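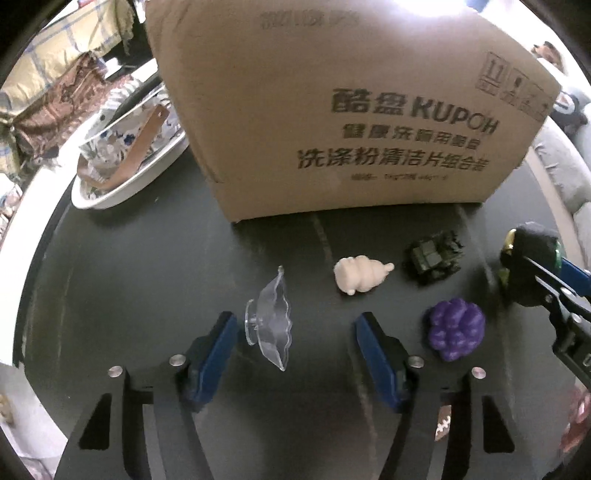

Higinio Gallegos asked whether the drift follows the gripper or the mount. It follows the gripper. I swapped the two units and the offset moved with it.

Setup: two hand-held grippers, parallel linkage, soft blue pads on the inner faces. One closes true. The other reads 17 counts open with the fingers touching. Re-zeroing holds for 298 cycles at best. Is this the encoder or the linkage?

Omar Tannous
Linkage. Check the pivot screws before touching the encoder. Ours backed out after 420 cycles. Remove, clean, apply low-strength threadlocker, leave overnight, then zero with the pads just in contact — not squeezed. A squeezed pad gives a false zero.

Grulano
same here, new pads fixed it

Vedgate
Pads alone won't cause drift that returns after zeroing. Log the closed reading every 10 cycles. A slow climb is a screw, a sudden step is the encoder magnet.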